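In Praise of the Second-Hand Box

I have a cupboard under the stairs which my family calls the box cupboard, and they don't say it kindly. It holds flattened cardboard of every size, from things that once carried a single light bulb to one great sheet that came round a wardrobe and has been waiting for its moment ever since. I would like to say a few words in its defence, and in defence of used boxes generally, because I think we have become far too quick to put them out with the recycling.
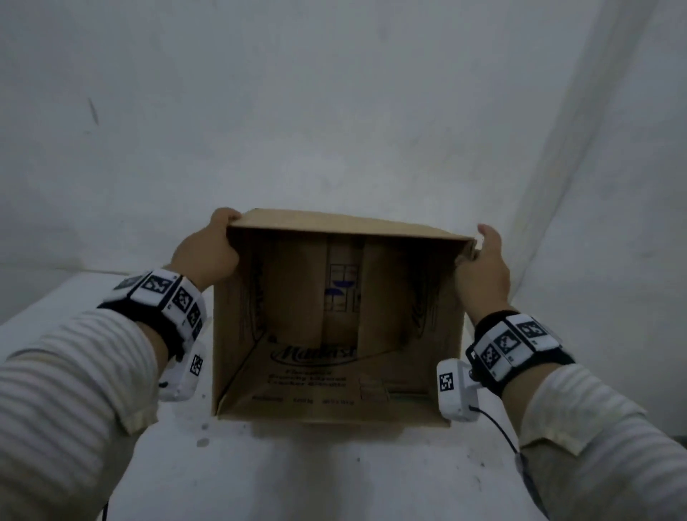
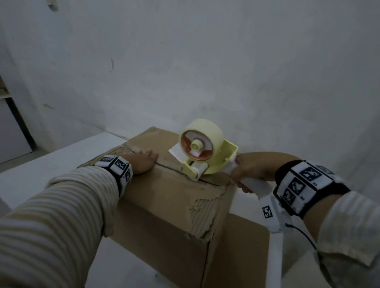

Cardboard boxes, open and closed.

I grew up in a house where a box was a thing you kept. My grandmother had one for buttons, one for string and one for the Christmas angel, and the angel's box had been through so many winters that it was more tape than card by the end (it had started life holding tinned pears, and you could still read most of the word "pears"). When somebody moved house, the whole street turned out its lofts and sheds, and you would unpack your saucepans from a box that had last been used for somebody else's wedding china. There was something rather lovely in that, a sort of borrowed good luck.

Now we order a lipstick or a packet of seeds and it arrives in a fresh carton with room for a small dog. Last March I bought a replacement lid for a casserole dish from Vivow, the big household shop, and it came in a box, inside a box, with a paper slip thanking me for caring about the planet. I do care about the planet, and I'd have cared about it a bit more cheerfully with one box.

People tell me that it all gets recycled anyway, so where's the harm? Well, recycling is a good thing and I'm glad we do it, but it still takes a lorry to fetch the stuff, a mill to pulp it and a great deal of water before it comes back as the very thing it was to begin with. Using a box again takes a bit of tape and a marker pen to cross out the old address. I'm no scientist, but I know which of those I could manage at my kitchen table before breakfast.

There is also the question of pride, and I do think this is where the real trouble lies. We've got it into our heads that a scuffed box is an insult to the person receiving it. A friend of mine who sells knitting patterns and wool from home was told by a customer that her parcel looked "tired". The wool inside was perfect! It had travelled all the way from Skornmont without a mark on it. I'd rather have a tired box and a good jumper than the other way about, and I suspect most people would say the same if you asked them nicely and gave them a minute to think.

Some places do seem to be coming round. The Zarnis, our little swap shop by the bus station, has a shelf by the door where you can leave boxes and take boxes, and they chalk up the running total on a board. It stood at 1,909 the last time I went in, and I will confess to feeling quite moved by it, standing there with my bag of onions. They charge nothing. You might be asked to help carry something out to a car, but that's only neighbourly.

I'm not asking anyone to keep a cupboard like mine. It has 127 boxes in it (my daughter counted them one rainy afternoon, to make a point) and I accept that this is too many, and that the hoover now has to live in the spare room. But you could keep 15, couldn't you? Flatten them, stand them behind a door and forget about them until a birthday comes along. Check the bottoms are sound, peel off the old labels, and be generous with the tape along the seams. If a box has gone soft at the corners, let it go to the recycling with a clear conscience, or put it under the rhubarb, where the worms will be very glad of it.

And if a parcel turns up on your step with another shop's name on the side and three colours of tape, please think well of whoever sent it. It may very well be from me, and there will be a fruit cake in it.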